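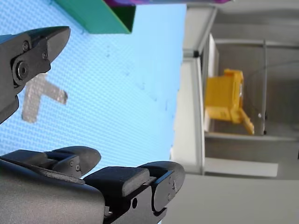
Ellmont library hours cut from June

Print this page
E-mail this to a friend

Ellmont library will shut at 4pm instead of 7pm from June, after the town council voted through its savings plan last night. Evening opening gone completely. The children's reading hour stays, but moves to the morning.

The council says the change will save money on heating and staff, and that fewer people now come in after tea. Its own count put evening visits at 334 for the whole of last winter. Campaigners dispute that. They say the counter on the Penley Road door was out of order for weeks and noone wrote down the people coming in by the side.

A petition against the cut had 777 names on it by the time the meeting began. It was handed over at the door and mentioned once, near the end.

Councillor Normunds Vasiliauskas, who proposed the new hours, told the meeting the other choice was closing the building altogether for part of the year. "I don't like it any more than you do," he said. "But the money has to come from somewhere and we have already had it out of the parks."
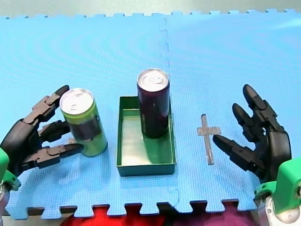

Shouting from the public seats at that point – the chair asked for quiet twice. The vote followed shortly after.

Worst hit will be school pupils who use the upstairs room for homework, and people who work days and can only get in afterwards. The homework club has been offered space at the Jondine Hall, a 90 minute slot after school, but there are no computers there and the hall is booked for most of the spring already. Returned books can still go through the box in the wall at any hour. Late fines will be be frozen for the first month. 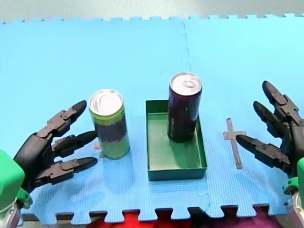
Radosław Michalski said he had used the library after work for years and would now have to take the bus to Krajewska Street, where the branch stays open until 6pm. "That's if the bus turns up," he added.

A second meeting on the homework club is expected before the new hours start. Time and place to be put up on the library door.

Print this page
E-mail this to a friend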